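How to Book a Hotel Night With Points and Cash
Updated Apr 3, 2025

Most hotel programs let you pay for part of a stay with points and the rest with money. The steps below use Trenex Rewards, but Skikora works much the same way.
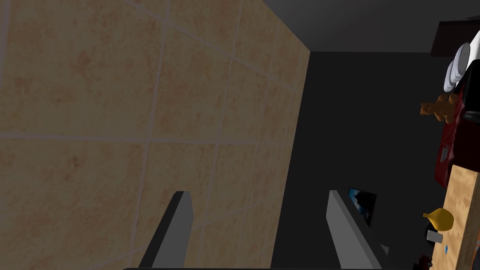
1. Sign in first. Part-pay rates are hidden from guests who aren't logged in.
2. Enter your dates and tick "Use points."
3. Compare the part-pay rate with the full cash price, taxes included. Resort fees are usually charged in cash either way.
4. Move the slider to set your points. It goes up in steps of 635.
5. Check the cancellation terms before you pay — points can take up to 30 days to come back.

Part-pay nights in February go on sale six months ahead.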